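Umer Kitchen Handling Project
Progress report no. 6 to the Laaksonen Fund
Submitted by Merja Lappalainen, project lead
2023-10-04

1. Status

The project is behind plan. Data collection on the two-arm packing cell stopped for nine working days in this period after the right arm dropped onto the table while its motors were powered. No one was hurt. The cause has been found, the fix is in, and collection has started again at reduced speed. We expect to recover most of the lost time but are asking for a change to one milestone, described in section 5.

Work that did not depend on the cell continued. Arvo Kinnunen finished the rewrite of the episode logger, and Radwa Ragab delivered the first version of the sorting policy trained on the spice container task.

2. What happened

The cell was running the sorting task, in which the two arms pick up capped spice containers from the table and place them in bins. The fault came partway through a block of 200 episodes. In episode 70 the right arm was moving back across the table with its gripper open when the shoulder joint lost torque. The arm fell through the last part of its travel and the gripper struck the wood. The left arm kept moving until Pirjo Manninen, who was operating, pressed the emergency stop.

Two things went wrong here, and we have treated them separately. The first is that a joint lost torque without a command. The second is that the left arm did not stop by itself. Our safety description, submitted to the Fund in February, states that a fault on either arm halts both. On that day it did not.

Damage was limited to one cracked finger pad on the right gripper and a dent in the tabletop. The pad has been replaced from stock. The dent has been sanded down and does not affect the task.

3. Findings

Torque loss. The logs show the supply voltage at the right shoulder falling below the drive's lower limit three times in the minute before the drop, each time for a few milliseconds. The fourth dip was longer and the drive shut itself off. Raili Turunen traced this to the power connector at the base of the arm. The crimp on one pin had worked loose, and the contact opened when the cable was pulled toward the end of the arm's reach. With the cover off she could reproduce the fault by hand.

The connector came with the cable set we bought from Darton when the cell was built. We have checked the remaining connectors of the same type. One more, on the left arm, had a weak crimp and was remade. Darton has been told and has asked for the failed part, which we sent.

We also found that the cable had too little slack. It had been shortened during the summer tidy-up of the cell, and the change was not written down. This was our mistake. A good crimp might have held for a long time under the same pull, but the cable should not have been pulling on the connector at all.

Missing stop. The controller on each arm reports faults to a supervisor program, which is meant to halt the other arm. The undervoltage fault was added to the drive firmware in an update we installed before the summer. The supervisor did not have that fault code in its list, so it wrote the message to the log as a warning and carried on. Arvo found 1368 earlier warnings with the same code, going back to the day of the update. Most were very short dips during power-up, but a part of them came from normal running. Had anyone been reading the warnings, we would have found the connector sooner.

4. Corrective work

The power cables on both arms have been replaced and routed in a loose loop around the elbow, with strain relief at the base. Each arm was then run through its full reach with a voltage logger attached. No dips were recorded.

The supervisor now treats any code it does not know as a fault and stops both arms. This has caused a few unneeded stops, mostly at start-up, and Arvo is sorting through them one by one. We prefer to keep the strict setting while he does so.

A hardware stop line has been added between the two drives, so that the stop no longer depends on the supervisor alone. The relay is from Vorholm. We tested the line by cutting power to each arm in turn during slow motion, and the other arm stopped each time.

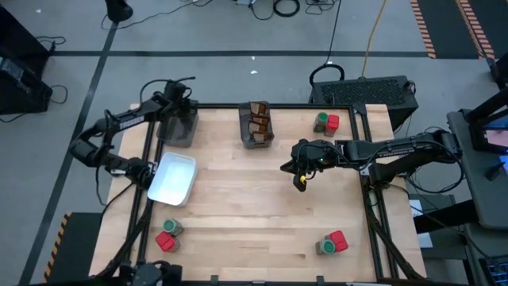
Figure 1. The packing cell with both arms, bins and red- and green-capped containers on the table.

Working rules at the cell have changed as well. Any change to cabling, however small, goes into the cell log with the name of the person who made it. The operator reads the warning list before the first episode of each session and signs for it. Hands stay outside the rails whenever the drives are powered — this was already the rule, but it had become loose during resets, when containers are put back on the table between episodes. The drives are now switched off for resets. It makes each reset longer, and the collection rate has dropped accordingly.

Pirjo has rewritten the operator instructions to match. Everyone who runs the cell has been through them with her.

5. Effect on the plan

The data set for the sorting task was due at the end of this period. It is not complete. Episodes recorded after the firmware update are being checked against the voltage log, and those with a dip during motion will be marked and left out of training. Radwa will retrain the policy once the check is done, so the results she reported internally should be treated as preliminary.

We ask the Fund to move the milestone "sorting data set complete" to the end of the next period. The final delivery in February is unchanged. There is less margin before it than we would like, and a second stop of the same length would put it at risk.

Cost of the repair and the stop line was covered by the equipment reserve. No extra funding is requested.

6. Open points

Darton's report on the failed connector has not arrived. If it shows a fault in the whole batch, we will replace the signal cables from the same set too, which would take the cell down for two days.

The safety description needs to be corrected. Raili is preparing the new version, including the stop line and the changed handling of unknown codes, and it will be sent to the Fund separately.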